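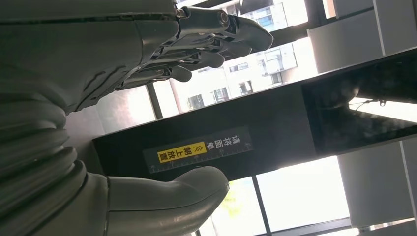
Which way up should the waybill go on a parcel?
Facing up, flat on the largest side, clear of any seam or strap.

Parcel Bench Gallery — Labels and Signs
Kendcombe depot, outbound room

This page collects pictures of the printed instructions used at parcel benches, with notes on wording, colour and placement. Notes are by Daryna Hladun; translations were checked by Naomi Lema. Page revised 31 Jan 2023.

Picture 1. Instruction strip on a black panel. The Chinese text reads 请将面单 in white, followed by 朝上放置 in black on a yellow patch. In English: please place the waybill facing up. Two small yellow chevrons sit beside the patch and point toward the characters.

Wording. The strip puts the object first (the waybill) and the action second (face up). The coloured patch carries only the action, so a reader who catches half the sign still gets the useful half.

Background. Dark panels suit white lettering, but a glossy finish picks up window light. Matte stock is preferred for new strips at Kendcombe — the Trodico sheet, catalogue no. 253, is the current standard.

Local practice. Waybills are applied before the parcel reaches the bench. Creased labels are flattened by hand or reprinted. Clear tape is kept off the barcode. Soft satchels are turned so that the label lies level.

Audit. In April the bench handled 1,344 parcels over 11 shifts; 63 were returned for relabelling. Face-down waybills are logged under the same code as torn ones, which should be split at the next revision of the Hoarau log sheet.

Corrections to translations go to Naomi Lema at the depot office.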